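Multmont Scores: hole-by-hole results from an amateur golf league

Version 3, released 4 January 2024
Maintained by Brodie Whitelaw, with corrections from Annelore Wegener and complaints from everyone else

What this is

A set of plain CSV files holding the scores of the Multmont Golf League, a group of weekend players who have been losing balls in the same creek for a long time. Each row is one player on one hole. There are 2,000 rounds in the main file. Most of them are not good rounds. If you want to model elite performance, there are other datasets, and their authors probably own better shoes.

The scores were typed up from paper cards. The cards were kept in a shoebox, then in a second shoebox when the first one got rained on. Rounds that lived at the bottom of the first box are flagged with damp = 1, and you should treat their back nines with some suspicion.

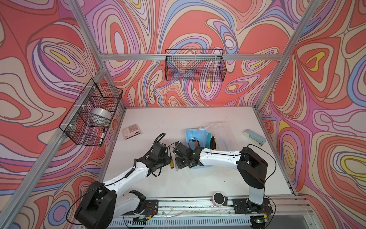

Files

rounds.csv – one row per round: round_id, player_id, course, tees, format, damp
holes.csv – one row per hole: round_id, hole, par, strokes, putts, penalty
courses.csv – par and yardage for Gaster and Harb, the two courses the league plays
events.csv – the June Cup and the fall match play, with final standings

Putts are missing for 300 rounds, nearly all of them at Harb. The cards there have no column for putts, and the league does not attract the sort of person who draws one in.

How scores were entered

Every card was typed twice, once by Brodie and once by Annelore, and the two versions compared. Where they disagreed we went back to the card. Where the card disagreed with itself, which happens when a man adds up his own 97, we kept the hole scores and threw out the total. No totals are stored anywhere. Add them up yourself; you'll do better than the players did.

Lutz Baumgart writes his 4s like 9s. We've gone through his rounds by hand and are fairly sure he never took a 9 on the short fourteenth at Gaster, but he did take one on the sixteenth, and he would like it known that the wind was terrible.
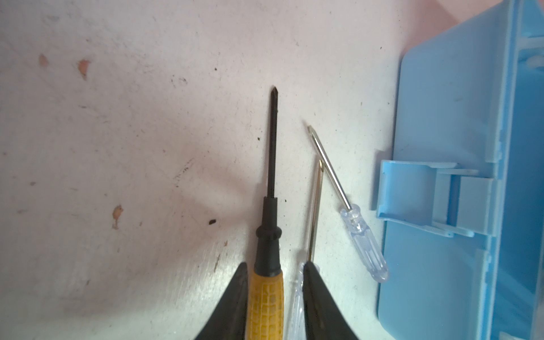

Equipment is recorded only in the loosest way. There's a column in rounds.csv called regrip, set to 1 for the first round after a player had new grips put on. Pascal Sperling asked for it, believing that new rubber is worth two shots a side. The column doesn't record which grip, and it can't tell you about texture, although we've heard the arguments: Pascal wants something close to the handle of that yellow screwdriver, all small raised ridges, and the rest of the league wants him to stop bringing it up on the tee. For what it's worth, his scores after a regrip are the same as his scores before one. We've shown him the numbers. He has asked for more data.

Known problems

The par on the seventh at Harb changed from 5 to 4 when the green was moved. The par column in holes.csv is right for the day of play. The one in courses.csv is right for now. Don't join on it and then write to us.

Concessions in match play are entered as the score the player would "most likely" have made. Likely according to whom varies. Filter on format = match if this bothers you, and it should.

Player 20 is two people. They are brothers, they shared a membership and a bag, and neither will say who played when.
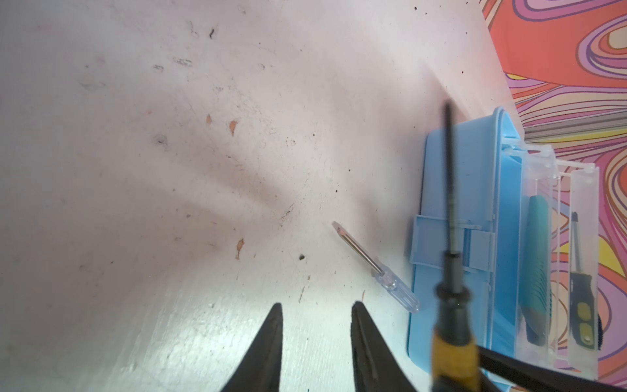

Penalty strokes were counted only when written down. Rui Rebelo has played 41 rounds without one, a record that has drawn comment.

Handicaps

Not included. The league used its own system, known as Misico, which involved a table, a pencil and an appeal process. We tried to rebuild it in code and got negative handicaps for three men who have never broken 90. The script is in the attic folder. It runs.

Suggested uses

Teaching, mostly. The files are small enough to open in a spreadsheet and messy enough to be worth a class. One instructor had students predict the final standings of the June Cup from the first nine holes. The best entry guessed that everybody would get worse.
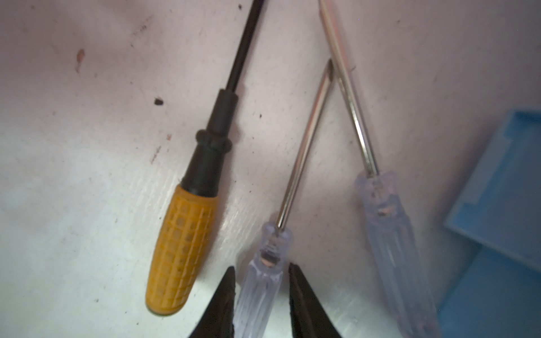 Please don't use the files to work out who owes whom money. That has been tried.

Privacy

Players are numbered in the files. Those named on this page agreed to it, Lutz on condition that we mention the wind. Anyone in the data can ask to be taken out, and one player has, following a 13 at Gaster.

License and corrections

Free to use for anything, with credit to the Multmont Golf League. Send corrections to Brodie with the round_id and, if at all possible, a photo of the card. Corrections that lower your own score need a witness.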